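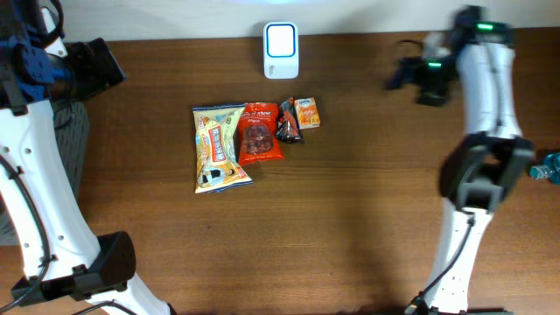
Donc le train est demain matin et le sac à goûter n'est pas fait. Enfin si, à moitié. La règle reste la même que les autres années : chacun choisit un truc, un seul, on pose tout sur la table la veille et on n'ouvre RIEN avant que le train ait démarré. Cette fois ça donne le grand sachet jaune à étiquette rouge (choix du petit, pour le dessin en noir et blanc, il n'a regardé que ça), les espèces de gommes rouge foncé dans leur sachet rouge orangé à fenêtre (moi), le mini sachet noir et rouge (la grande, qui refuse de dire pourquoi) et la petite boîte orange pour Yae. Du plus gros au plus petit, alignés comme pour une photo de classe. Voilà. Reste les sandwichs, les gourdes, les valises, le chat à déposer.

J'écris ça vite fait entre deux machines à laver, pardon pour le style.

Pour ceux qui arrivent : tous les ans en décembre on descend à Istberg chez ma belle-mère. 795 km de porte à porte, deux trains, une correspondance de 43 minutes à Groltivville. Sur le papier 43 minutes c'est large. Avec deux enfants, une poussette pliée qu'on ne déplie jamais, un sac de cadeaux et un étui de violoncelle (oui, cette année le violoncelle vient aussi), c'est le temps de descendre, de chercher les toilettes, de remonter, de redescendre parce qu'on s'est trompés de quai. L'an dernier on a mangé nos sandwichs debout à côté d'un distributeur en panne. Souvenir ému.

Le sac à goûter, c'est parti de là, d'ailleurs. La première année j'avais rien prévu, je me disais voiture-bar, tout ça. Voiture-bar fermée. Deux heures de gamin affamé qui lèche la vitre. Depuis je prévois. Et comme je prévoyais trop (le fameux voyage aux onze compotes), Yae a proposé un truc par personne, plus les sandwichs et les fruits. Et un budget : 20 euros pour les quatre, tout compris.

Les courses on les a faites samedi chez Uchida, l'épicerie derrière la poste. Si vous connaissez pas : c'est minuscule, il y a un rayon thé, un rayon nouilles, un congélateur qui ronfle, et au fond l'allée des bonbons et des biscuits où on perd tout le monde. On y est restés une éternité. Le petit a changé d'avis à chaque étagère. A pris une boîte, l'a reposée, a pleuré un peu parce que quelqu'un d'autre l'avait prise ensuite, puis il a vu le sachet jaune et c'était réglé. Je précise qu'il ne sait pas du tout ce qu'il y a dedans. Moi non plus, j'ai pas voulu lire. C'est la surprise du train.

La grande, elle, méthode scientifique. Elle compare les poids, le prix au kilo, elle retourne tout pour lire la liste des ingrédients. Et à la fin elle prend le plus petit sachet du magasin. Elle dit que c'est pour ne pas devoir partager. Logique imparable. Je la vois bien le déguster toute seule la tête contre la vitre avec son casque sur les oreilles.

Moi c'est les gommes, toujours. L'année dernière aussi, dans un autre emballage. J'ai un problème avec ce qui colle aux dents, mon dentiste est au courant. Le bon côté de la fenêtre transparente c'est qu'on sait où on va. Le mauvais c'est que depuis samedi je passe devant en les regardant.

Et Yae a pris la boîte orange en trente secondes, en allant payer. Elle dit qu'une boîte ça ne s'écrase pas dans un sac. Elle a raison, comme souvent en matière de bagages. On est passés sous les 20 euros, de pas grand chose.

Question rangement maintenant, parce que j'ai eu deux messages la dessus après le billet de l'été dernier.

Le sac : toujours le même, le cabas en toile bleu marine, celui avec l'anse recousue. Pas de sac à dos. Le sac à dos finit en haut dans le porte-bagages et il faut escalader un monsieur qui dort pour attraper une banane. Le cabas tient par terre entre les pieds.

Au fond : les gourdes, couchées, bouchons du même côté. Par-dessus un torchon plié en quatre. Puis la boîte des sandwichs, puis les clémentines (dans un sachet à part, avec un deuxième sachet vide pour les épluchures, très important le deuxième sachet). Les goûters en dernier, tout en haut. Le grand sachet à plat sur la pile, les gommes glissées à côté, et les deux petits dans la poche intérieure sinon ils descendent au fond et on les retrouve en février. Vécu.

À côté, dans une pochette : lingettes, une petite cuillère (pourquoi une petite cuillère ? je ne sais plus, mais elle sert à chaque fois), trois élastiques, un couteau d'office avec son étui. Les élastiques c'est pour refermer les paquets. Les pinces à linge marchent aussi mais elles se font confisquer pour devenir des crocodiles.

Les sandwichs je les fais ce soir. Fromage-cornichon pour trois, beurre tout seul pour le quatrième, je ne dirai pas qui. Pain de chez Erkov parce qu'il tient jusqu'au lendemain sans devenir une éponge. J'ai pris deux grands pains au lieu d'un, le deuxième part chez ma belle-mère qui trouve que le pain d'Istberg a baissé. Elle le dit depuis que je la connais.

Pour l'heure du goûter, négociations en cours. Version officielle : on ouvre après Groltivville, dans le second train. Version du petit : on ouvre quand le train démarre, point, c'est la règle, c'est écrit (c'est écrit nulle part, à part ici, je viens de relire le début, zut). Je pense qu'on va couper la poire en deux, le jaune dans le premier train et le reste après la correspondance. Le jaune est celui qui prend le plus de place, ça m'arrange.

Sinon la table. J'avais fait de la place dessus samedi pour poser tout ça et je m'étais promis de la huiler avant de partir. Ben non. Je l'ai essuyée, c'est déjà ça. Elle est bien cette table, je le redis, le bois a pris un brun chaud avec le temps et on voit bien les veines, ça cache les miettes. J'avais failli la vendre au déménagement. J'ai toujours le pot d'huile sous l'évier. Janvier.

Liste de ce qu'il me reste, pour moi, ne lisez pas :
finir la lessive
sandwichs
chargeur de la grande (pas le mien, LE SIEN)
descendre le verre
billets imprimés, parce que le téléphone de Yae s'éteint quand il fait froid
papier cadeau pour emballer là-bas, le rouleau ne rentre pas dans la valise, voir avec l'étui du violoncelle
arroser les plantes, pas trop
chat + croquettes chez la voisine avant 19 h
le livre de la bibliothèque qui est en retard, tant pis

Ah et le livre de voyage, justement. On lit à voix haute dans le train, un chapitre chacun, on parle bas. Cette année c'est une histoire de phare avec un chien. La grande prétend qu'elle est trop vieille mais l'année dernière c'est elle qui a réclamé la fin sur le quai.

Petite parenthèse blog : on approche des presque 3 000 visites sur le billet des sandwichs de train, ce qui me dépasse complètement. Merci à ceux qui ont laissé leurs recettes. J'ai essayé la tartinade pois chiches-citron, très bon, par contre à ne pas faire la veille, le pain boit tout. Celle à l'œuf, non, désolée, pas dans un wagon fermé. Je pense aux voisins.

J'ai aussi eu une question sur le chocolat. Réponse : plus jamais. Le chauffage dans le deuxième train est sous les sièges, le cabas est par terre, faites le calcul. La banquette s'en est remise, mon manteau moins.

Yae Hayashi, ma femme donc, relit par-dessus mon épaule et me fait dire qu'elle n'a pas choisi en trente secondes mais qu'elle avait repéré la boîte en entrant. Dont acte. Elle me fait aussi remarquer que la machine a fini depuis un quart d'heure.

Je vous raconterai le verdict au retour, sachet par sachet, avec les notes du petit (il note sur 10 mais tout a 10, sauf les clémentines). Si le réseau le permet j'en mettrai un bout depuis Istberg, mais chez ma belle-mère ça capte uniquement sur le palier du premier et il y fait un froid de canard.

Bonne fin de décembre 2025 à tous ceux qui prennent la route ou le train. Je file étendre, le chat vient de comprendre pour la caisse de transport et il est passé sous le lit.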